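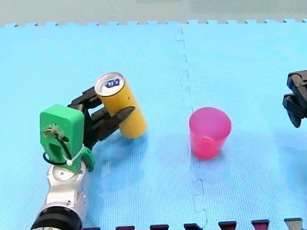

The long silence of Torkulus

Space & Flight | Features

The satellite was meant to work for 156 days. It had a magnetometer, two radios and a battery pack built by Kushnir, a firm better known for marine beacons. On the 33rd day it stopped answering.

Sioned Landeg was on shift at the Sallholm ground station when the pass came up empty. She logged it as a weak signal and went to make tea. The next pass was empty too, and so was the one after that. By the evening she had phoned everyone on the contact sheet, including a man who had left the project the year before.

Torkulus was flying at a height of 600 kilometres, and each pass over Sallholm gave the team only a few minutes to talk to it. They used those minutes to send the same reset command over and over. Between passes they argued. The power group blamed the radio, and the radio group blamed the battery. Landeg thought the satellite was tumbling, with its antenna pointing the wrong way most of the time, but she had only one odd temperature reading to go on.

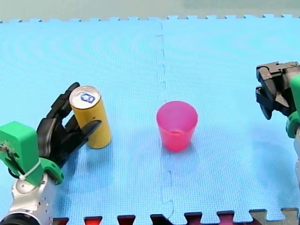
The argument lasted for weeks. Funding for night shifts ran out in February, and after that the station listened by day only. Landeg wrote a short program that sent the reset during every daytime pass and saved whatever came back — mostly noise, and once a taxi firm.

On day 165, past the planned end of the mission, a recording held four seconds of proper telemetry. The battery was low but charging. The spin rate was far above anything the satellite had been designed for, and slowly falling. A second burst followed the next afternoon, long enough to load new settings.

Torkulus sent back magnetometer readings for most of the following spring. One of its two radios never worked again. Landeg has since moved to Pluvska, a follow-up mission with a second antenna on the opposite face. She asked for it at the first design meeting, and again at the next three, before the weight was found by thinning a side panel.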